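The Night Shift at Satville

The arm came to the Satville store in July, and by the end of its first week I was telling everyone on the bus about it.

I'd worked the snack counter at Haddad for 11 years. You learn that job with your knees. Every evening I bent, reached, turned the labels out, and went home smelling of cardboard. Then Curnent bolted two black fingers to a post behind the counter, and my manager handed me a tablet and said I was the trainer now. Me! I can't even set my oven clock.

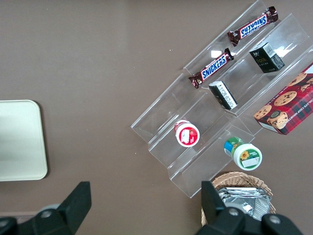
Training turned out to be the best work I've ever had. I'd guide the arm through a pickup, and it would try the same thing alone, slow as a kid carrying soup. Candy was hard, all those crinkly wrapper ends. We spent a whole evening on two Snickers bars on the clear racks, and I left them lying crooked on purpose, one with its name upside down, so it would have to think. The foil packet in the wicker basket was worse. It took 40 tries before the fingers closed on that one just right, and I yelled so loud the guard came running.

The shortbread got me talking. My mother kept a plaid box like that on top of the fridge, and I told the arm all about it while it lined up its grip.

Some of the others weren't so happy. Four of us used to stock at night, and now two had moved over to the Brostovis warehouse – better pay, longer ride. I missed them at break. I took to calling them up and holding the phone out so they could hear the motor hum.

"Does it ever drop anything?" one of them asked.

"All the time," I said. "Want to come teach it?"

She came the next night, still in her warehouse vest, and pulled up a stool beside mine.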